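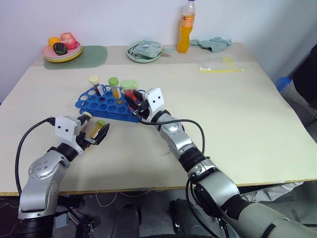 Traremwood two-arm kit, trial notes, July

Entry by Edin. Jeanine and Nyokabi, please add your remarks under mine and do not write over them.

Where we are. The kit is on loan until the end of the month and Lumturie needs a yes or no before we send it back. Today was the tube task: left arm takes a tube with yellow liquid out and holds it at an angle, right arm goes into the blue rack for a red one. All liquids are colored water. I left the plates, the toy fruit and the cloths at the back of the table from the kitchen task, so the conditions stay the same as in Nyokabi's runs.

Setup before the first run
Same table as before, the one with the seam across it. The seam matters a little. If the rack sits over it, one corner stands higher and the right fingers come down on the rim of the hole. Nyokabi found this in the morning and I lost an hour because I did not read her note. Now there is pencil on the table for the rack corners. Please keep to it.

Runs
I did 16 runs with the settings from the supplier and then changed only the closing force, from the medium step to the low step. With medium, the fingers hold well but the tube turns a little when they close, and after this the cap is no longer pointing where the program thinks. With low, the turning is almost gone. I had one drop with low, at the moment when the left wrist tilts the tube. It fell on the table and the cap stayed on.

The right arm is better than the left in every session so far. I don't know why. Jeanine thinks the left wrist has some play in it. I held it by hand with the power off and could feel a small movement, but I could feel it also on the right one, so this proves nothing. Needs a dial gauge. Imelda has ours.

Cables. The gripper cables go in a free loop outside of the arm, and this I like least in the whole kit. In the manual they are drawn very tidy, with clips. The clips did not come in our box. When the left arm goes low and far forward, its cable pulls over the table edge, and I stopped one run by hand for this. I wrote to Traremwood about the clips and received an answer the same afternoon, polite, saying they are "in the next delivery". No date.

Software. The Zistiseo package that comes with the kit starts fast and the teaching mode is easy to learn. I showed it to Imelda and she recorded her first motion before her coffee was finished. Export is poor. It writes one file per motion and gives it a name by number only, so after a day you have a folder in which nothing can be found. I made a small script which renames them, it is in the shared folder with the name rename_runs. It does not yet handle deleted motions - careful with that.

Cost. The offer has the kit itself plus a service plan of 91 a month per arm. For this we get a replacement gripper within the week and remote help. Spare finger pairs are 300 each, and I find this a lot for a part which we will certainly wear out. Jeanine will ask if we may print our own without losing the warranty. The Cortés offer is 1000 more at the start but has no monthly fee, so over a longer time it comes out cheaper. On the other side, we have never had the Cortés arms on our table and I would not buy only from a paper.

My opinion for now: good grippers, good teaching mode, weak cabling, and the left wrist is an open question. I would say yes if the clips arrive and the gauge shows nothing serious.

Still to do
Gauge on both wrists, same position, power on.
Repeat the low force runs with the rack full.
Ask Jikville how long their finger pads lasted, they have had the same kit since last year.
Nyokabi: can you try the tilt at half speed? I think the drop came from the speed and I would like a second person to check it.

Added later, 17:40. Jeanine called the supplier. Printed fingers are allowed, printed pads are not. She will write down the name of the person who told her this, and we should get it also by mail.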